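Keeping a Shared Table Clear: Report on a Small Storage Project

Henok Nigatu
Course project, Workplace Organization

1. Background

The study room at Gudeta has one white table that everyone shares. Before the project, pens, paper, cups and chargers were left on it at the end of most days, and the first person in each morning had to clear a space before sitting down. I wanted to find out if a small set of containers with fixed places would keep the table clear without anyone being asked to tidy it.

The project ran in August. Ten people used the room during that time.

2. Method

I wrote two rules and taped them inside the door. The first was that pens go back in the holder. The second was that anything not in a container at closing time goes to the lost property shelf.

I looked at holders from two shops, Clornik and Lalter. The Clornik ones were open wire and small items fell through the mesh, so I did not use them. I chose containers with solid sides. The total cost was 127, paid from the course budget, and the receipt is filed under number 3798.

Everything was kept toward the brick wall so that the side where people sit stayed free. I checked the table at closing time and wrote down what was out of place.

3. Results

Pens were the easiest part. After the first few days they were nearly always in the holder. Paper was harder. People left notes out when they planned to come back, and the second rule caused two complaints. I changed it so that papers with a name on them could stay overnight.

Cups were not covered by either rule, and I should have thought of them. Drinks come in from the Stallitz counter downstairs and the cups tend to stay on the table. Saturday was the worst day for this.

The flowers were not part of the plan. Several users said they liked having them by the wall, and artificial ones need no water, so I left them where they were.

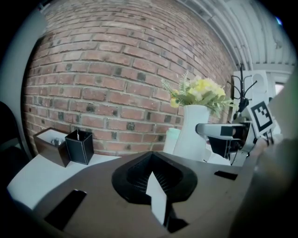
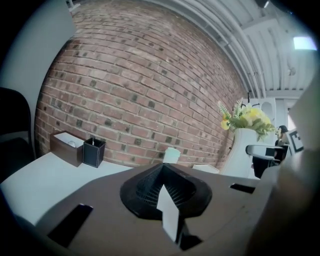
The black pen holder with the light stitching, by the brick wall.

4. Question raised at the presentation

Would the same setup work on a larger table?

I think it would need a second pen holder at the other end. People put things back when the holder is within reach of their chair, and on a long table one holder would be too far away for half of them. I would also add a bin for cups before changing anything else.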